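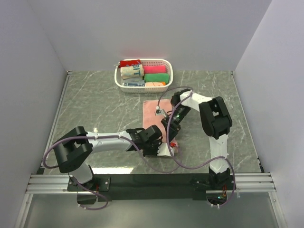
From: Napaporn Chareonsuk
To: hatanwood-walkers
Date: 21/07/2021
Subject: Re: Bags for the August walk

Dear Lorne and everyone,

Lorne Wong wrote:
> Hello all. First time doing the whole Hatanwood loop with you in
> August, and I have two questions. Does the van take our bags the
> entire way or do we carry them over the Vimier section? And how much
> are people bringing? My wife says I pack like I'm moving house. I have
> an old 80 liter pack that I could fill without trying. Also, is the
> shop at Brallard still open?
> Lorne

Welcome, and I'm so glad you're coming for the full loop this time! Your wife and mine would get along. (Mine once took a hair dryer out of my bag at the trailhead parking lot and put it back in the car without saying a word.)

The van takes the bags on every day except the Vimier one. The road up there was never much of a road, and after the spring washout the driver won't go past the lower gate, so that night we carry what we need and meet our bags again the following afternoon. It's only one night, but it's also the longest climb, up to 3,493 feet, and you will feel every extra sweater. Please leave the 80 liter pack at home, or put it in the van and bring a day pack as well. Mine is an old thing with a broken side pocket and it has always been enough.

As for how much, I take 3 shirts for the whole week, two pairs of pants, one warm layer, one rain layer, and more socks than I'd admit to. I wash things in the sink at night and hang them wherever the hosts will let me. The Ranasinghe house has a covered porch with a good long line, and they are very kind about it as long as you take your things down before breakfast, when the tables go out.

I'm a roller where clothes are concerned. I fold each shirt in thirds the long way, roll from the collar down, and set the rolls side by side so I can find the one I want without turning everything out on the bed. My sister folds flat and swears hers come out smoother, and she may be right, but she also irons on vacation, so we're different people. At home I do a trial run in a basket a few days before and leave it out where I keep walking past it. Something always comes back out.

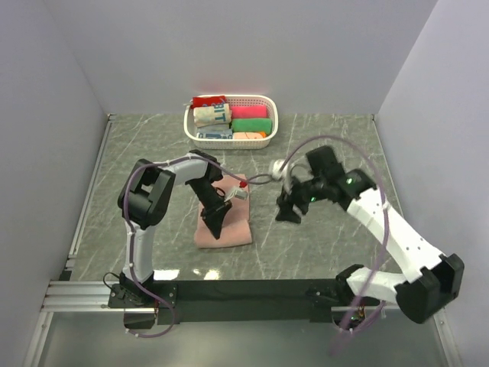 Clothes in two columns in a white plastic basket, bright red at the back.

The Brallard shop is open, mornings only, and they've stopped carrying the blister pads I like, so buy those before you come. They still have the good cheese rolls. If you want one, get there early, as the cyclists clean them out.

A few leftover matters while I'm writing. I have 298 dollars in the van fund and still need shares from those of you who signed up after the last message. You know who you are, and I'm not cross, just send it along when you can. The host at the second stop would like to know who doesn't eat eggs. And whoever left a green thermos in my car last year, I've been using it and it's lovely, but I will bring it and give it back.

Lorne, do write again if I've missed anything. I'm up early most mornings and like having mail to answer with my coffee.

Warmly,
Napaporn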